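Print | E-mail this article
Search this site: Enter keyword Go

A Shelf for the Cups

Mar 30, 2022

Most kitchens own more cups than they have room for. They arrive one at a time, as gifts or leftovers from a set, and they end up in a cupboard where the front row gets used and the back row does not. In our kitchen the back row had been sitting since June, behind a stack of cereal bowls.

The usual answer is a second shelf inside the cupboard. It works if the cupboard is tall enough. Ours is 16 inches between boards, and a wire riser from Vikard took up enough of that to make the taller tumblers a tight fit. They went in at a slant and came out the same way, often with a neighbor.

An open shelf on the counter solves the height problem and creates a different one, which is that everything on it can be seen. Some people like that. Others find that a shelf of mismatched cups looks like a yard sale. The difference usually comes down to color. Cups in one family of color, such as blues and greens, can differ in shape and size and still look as if they belong together. A single cup in red or yellow will draw the eye every time you walk past, so put it where you want people to look.

Size matters more than style when you buy. Measure the tallest cup you own and add enough space to lift it over its neighbor. If the tiers are fixed, that measurement decides everything. The Pivstead shelves we looked at have fixed tiers. The Kesska ones have posts with pegs, so the upper tiers can be moved, though the work takes two hands and some patience. Prices ran from $25 for a plain shelf to $70 for one with a raised rim.

The shape of the tier is worth some thought as well. A rectangular shelf holds more, and it fits a corner. An oval one gives up the corners but is easier to reach from the ends, and you are less likely to catch a sleeve on it. Drain holes are useful if you plan to put cups away damp. Without them, water gathers under the rims, and a wood surface will show rings before long.

Mugs and tumblers do not store the same way. Tumblers are narrow at the base and can be set close together, but a light plastic one tips easily if it is brushed on the way past. Mugs are steadier and take up more room because of the handle. Turn all the handles the same way – right if you are right-handed – and you can pick one up without moving the rest.
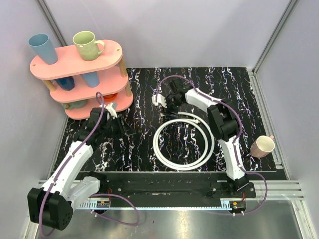
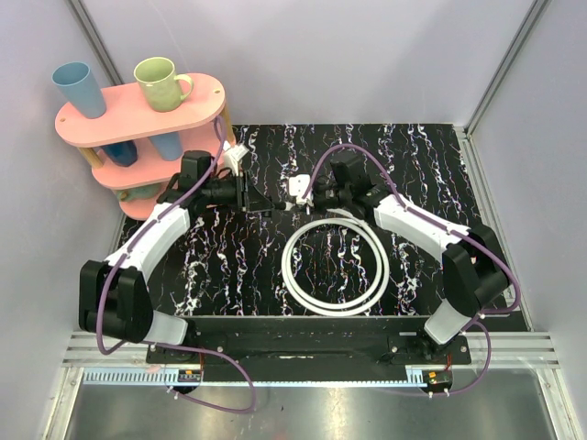

Weight is the last thing to settle, and it is the one we got wrong the first time. We had loaded a Polák shelf from the top down because the top was easiest to reach, and it rocked whenever someone set the kettle down. Heavy stoneware belongs on the lowest tier, with the lighter cups above it. A green mug kept low and a plastic cup at the end of the top tier, as on the pink oval shelf, is a sensible pattern to follow. Leave a gap between cups on the top tier, where they have the farthest to fall. The middle is a good place for cups you use less, as they will be partly hidden by the tier overhead. Check the posts again after a week of use and push them back into their sockets if they have worked loose.

234 shares | 16 comments
Print | E-mail this article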